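Histmont Tabletop: README

Version of 02/07/2021

Contents

Histmont Tabletop is a set of 3132 still pictures of small kitchen things on a white table. It covers plates, bowls, cups and mugs, a few bottles and some pieces of food. The set is meant for work on naming objects and on saying where they are in relation to each other: on the plate, in the bowl, next to the mug. It replaces the earlier Istel release, which had 1873 pictures and no relation labels.

The pictures are grouped by table layout. Within a layout the same things come back from picture to picture, but they don't always stay put, and not every one of them shows up each time. Each picture has its own label file. Do not copy labels from one picture to the next.

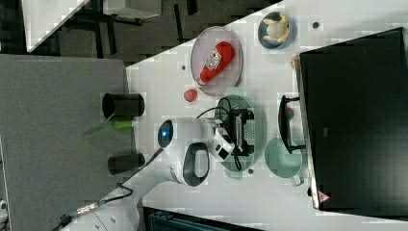
Labels

Every label has three fields: a name, a color and a support. The support is whatever the object rests on. A ketchup bottle lying on a plate has the plate as its support, and the plate has the table. Food in a bowl gets the bowl.

Names are kept plain. We use "plate" for anything flat with a low rim, clear or colored, and "bowl" for anything deeper. Dishes with holes or a grid texture were hard to sort — some look like a plate from above and like a colander from the side — so they are all named "strainer dish" in the label files, whichever way they lie.

Food is named only when the annotators agreed. Small red pieces that could be a tomato or a strawberry are labeled "red food, small." Pale yellow pieces in bowls are labeled "yellow food" for the same reason. If your task needs the exact kind of food, leave these out.

Color is the color as it looks in that picture. The same bowl can be "blue" in one file and "blue-gray" in another. We did not even these out. 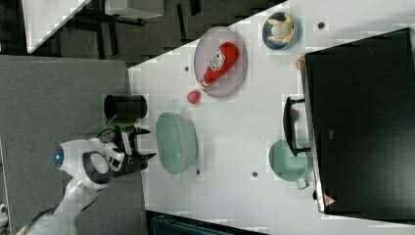 Splits

The test split has 200 pictures, drawn from layouts that do not appear in training. The Fikre split holds 15 layouts with at least one object lying on its side and is best kept for final checks.

Known problems

Clear dishes are missing from some of the older label files. Objects partly hidden behind others have looser outlines than the rest. A cup and a mug are separate names — a mug has a handle — but the rule was applied late, and files carried over from Istel may still say "cup" for both.

Changes

Relation labels added. Duplicate pictures removed. File names now follow the Eltel pattern, with the layout number first.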